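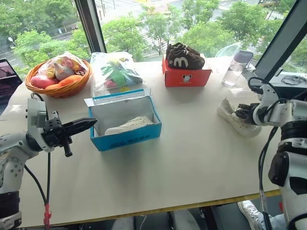

Shoe boxing on the Udard arms, right gripper on the sneaker

Udard two-arm kit for packing kids' shoes?
Asked by Nerea Esteban, 2020-01-16

We sell children's shoes online and box returns by hand. Jutolus offers the Udard kit with two arms, parallel grippers and the packing software for 172 a month, 3 months minimum. Does it cope with soft knit shoes and lids that are attached to the box? Our bench is by a window. Is that a problem for the cameras?

Answer 1, Bonifacio Zabala
We have rented one since November. Knit uppers are fine if you lower the grip force; the default is too high and creases the toe. Ours takes 40 seconds a pair, so a person is still faster.

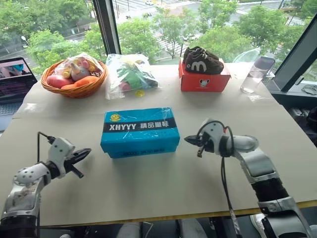
Lids are the weak point. You have to teach each box size separately, and we are at 11 so far. Shiny film on a box confuses it in direct sun, so get a blind. Support is by email only and they answer the next day. I would rent again but not buy.

Answer 2, sepulveda_shop
Look at Brilleo too. No idea about lids.

Answer 3, guest
Does the price include the table?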